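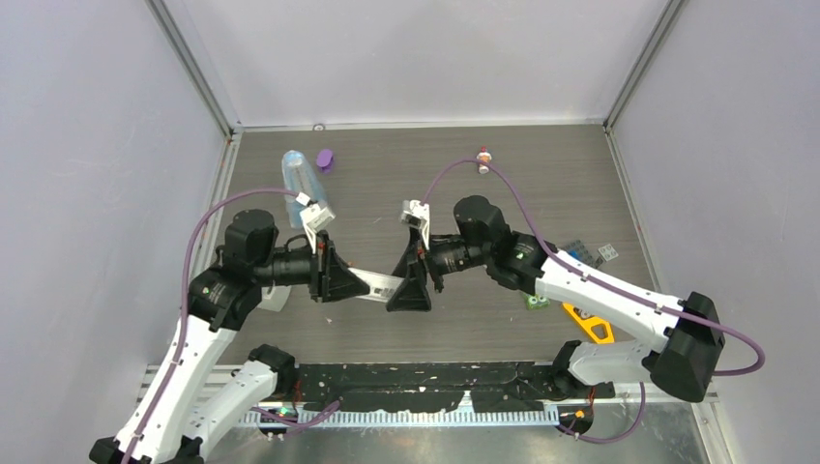

Two arms hold a strip between their grippers in the robotics club's work cell at Wusbridge.

The robotics club at Wusbridge College has 376 students to draw on and usually gets seven. On Saturdays they share one pair of arms, which they call Shawky and Fekano after two characters in a comic a former member drew.

The club is preparing for the Herance Challenge in December. Teams must program two arms to handle small household items, and judges choose the items on the day. Ilham Tawfik, the science teacher in charge, keeps a drawer of odds and ends for practice.

"They want to start with the hard stuff," she says. "I make them start with batteries." 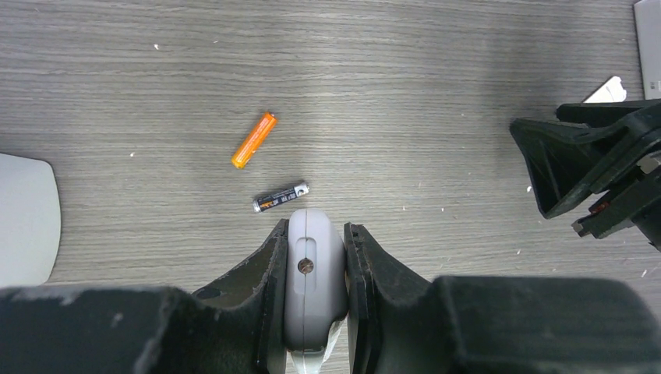 Batteries roll, and a gripper that closes a few millimetres off centre will push one away. Each student gets three tries before handing over the controls and writing up what went wrong. Tawfik marks the write-ups, spelling included.

Two members will travel to the competition. The club votes on who goes at its last meeting of term.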